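Govum lab notes, June 2026
Our paper on predicting grasp failure before contact is now up. A short thread on the method and the main result.

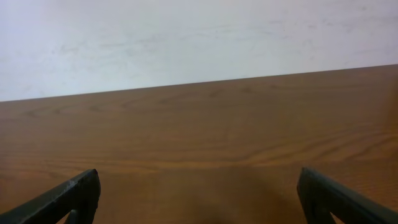 Can you tell that a grasp will fail before the fingers close?
Often enough to be useful. On our test set the model flagged 67 per cent of failed grasps while the gripper was still open.

2/ The model is called Temer. It takes the last 15 wrist camera frames plus the joint readings and gives one number, the chance that the grasp will hold. It has no depth input and no touch input.

3/ We trained it on 792 recorded attempts and tested on 354 others. The test objects don't appear in the training set. Most are kitchen items, with a few hand tools.

4/ When the score drops below a threshold, the arm backs off and tries another approach angle. We picked the threshold on training data and left it alone after that.

5/ The baseline is Camenzind, our older planner, which scores a grasp once at the start and then commits to it. It does nearly as well on boxes. The gap opens up on thin, flat things such as spatulas and lids.

6/ Weak spots: clear plastic is still poor. The model also gets too cautious when the gripper's own shadow falls across a small object - we tried varying the brightness in training and it only helped a bit.

7/ We used one arm and one gripper throughout, so we can't say how well it carries over to other hardware. A second set of runs on the Drestard arm is planned for August.

8/ Code and the test split are linked from the project page. The training recordings will follow once we've finished checking the labels.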